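### 3.2 Gripper setup and pad maintenance

All trials used the same hand-held tool, referred to below as unit 4. It carries a two-jaw linkage gripper with a blue pad on the inner face of each jaw and a camera fixed behind the linkage, so that the jaws stay in the lower part of every recording. The tool was assembled in February at the Onddale workshop and moved to the Skatthorpe site for the household trials. We describe its upkeep in some detail because early results varied more with the state of the gripper than with the operator.

The linkage turns on round pivot pins. After transport two of them had worked slightly out of their seats, and the jaws met with a visible offset at the pads. We pressed the pins back, checked that each arm moved freely by hand, and then set the closing position with a strip of office paper. The strip was placed between the pads and the jaws were closed until it could be pulled out with light resistance. This setting was written on a label on the handle and repeated at the start of each session. No other adjustment was made to the linkage during the study.

Pads were treated as a wear part. Knitted fabrics shed fibers, and a thin layer of lint on the pad face is enough to let a corner slide when the tool is lifted. Pads were wiped with a damp cloth after each session and replaced after 189 grasps, or earlier if the surface looked polished. Replacement takes 6 minutes with the tool on the bench. The old adhesive has to be removed completely - a leftover ridge under one pad tilts it and the grip is then uneven from top to bottom. Both pads were always changed together, even when only one showed wear.

Before a tool was released for recording, the operator closed it on a corner of ribbed knit cloth (Figure 4). We chose this material because thick, bunched fabric loads the pads unevenly and shows a poor setting sooner than a flat sheet does.
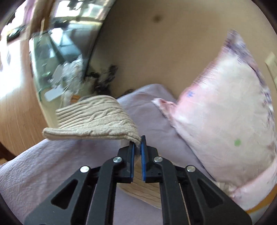 **Figure 4.** Grip check on a corner of cream-beige ribbed knit, held between the blue-padded jaws. The round silver pins are the linkage pivots.

The check was passed if the corner stayed in the jaws through a slow lift and a quarter turn of the wrist in each direction. If it slipped, the pads were cleaned and the check was repeated. If it slipped again, the closing position was reset with the paper strip. Over 34 sessions the first check failed 6 times. Cleaning was sufficient in all but one of these cases; in the remaining one, a pivot pin had moved again and was secured with thread compound from Tuteck.

The maintenance log was kept on paper by Dede Gyamfi and later copied into the Motaung database together with the session records. Entries give the pad count, the result of the grip check and any parts changed. One entry, for Sun 28 July, lacks a pad count - the session was kept in the analysis, but it is left out of the wear figures in Section 4.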